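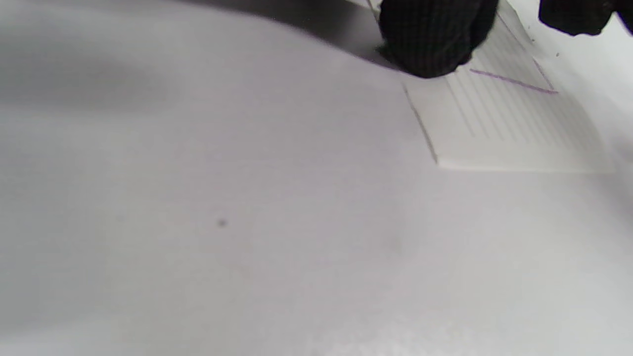
How to Keep Notes on Index Cards

Svenja Hellwig got me into this after my third lost notebook. You need a pack of plain ruled cards (200 will last you until October if you are sensible), one pen that works and a box. Any box. A shoebox is fine, whatever the stationery shop in Farmont tells you.

1. Put one idea on each card. If you are writing up the edges, you have two ideas, or possibly none.

2. Write the subject on the top line and nothing else. "Soup" is a subject. "Things to remember" is a cry for help.

3. Start the note on the next line down. Leave the back blank – you will never turn it over.

4. Number the card in the top right corner. I once had two card 41s, and they still disagree about how long to boil an egg.

5. File it the same day. Cards left out on the bed end up in the wash.

Once you have 30 cards, spread them out flat and throw away any you can't read. Expect to lose 4 or so to your own handwriting. Copy the survivors only if the ink has smudged.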